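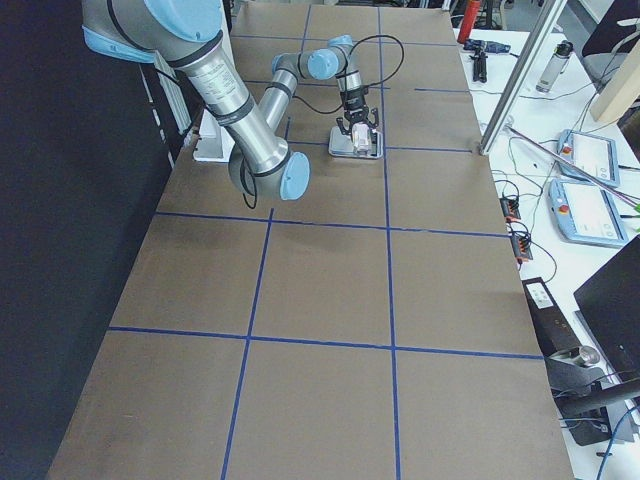
Urnar motion server: frequently asked questions

What does the 2.7 planner do differently from the old one?
It plans in joint space and checks the carried object as part of the arm. Earlier builds checked the gripper only, so a held cup could clip a tray lip on the way in.

Which port does the server listen on?
2141, TCP. Change it in urnar.conf and restart. The Gristent viewer does not pick up the change by itself.

Do I need to calibrate again after moving a camera?
Yes. Run the hand-eye routine with at least nine poses. Fewer will be accepted, but the residual it prints should not be trusted.

Can grid cells be used as targets?
Yes. Define the cells in the table file and name them by row and column. The planner uses the stored corners and does not look for tape in the camera image. If you re-lay the tape, edit the file.

How are clear objects handled?
Badly, by depth alone. Glass returns holes or the surface behind it. Turn on the Larnitz mask stage, which segments in colour and fits a cylinder to the outline. It assumes the object is upright — set allow_tilt if yours may not be.

Can scale readings be used as a stop condition for pouring?
Yes, through the Barreto plug-in, if your scale has a serial output. The reading lags behind the flow, so set the stop threshold below the target weight and tune it with water. A display read by camera is not supported.
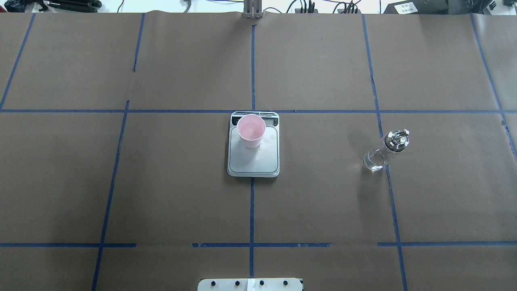

Zulmira Correia adds that the threshold should be tuned again whenever the pour height changes, as more liquid is in the air when the stop is sent. She keeps one value per container in the task file and has had no overshoots worth logging since July.

Why does the arm pause before the final approach?
The server waits for two matching pose estimates. Set confirm_pose to 1 to skip the second — not advised with clear objects.

Does an emergency stop clear the plan?
Yes. Plan again from the current joint state. Resuming an old trajectory is blocked.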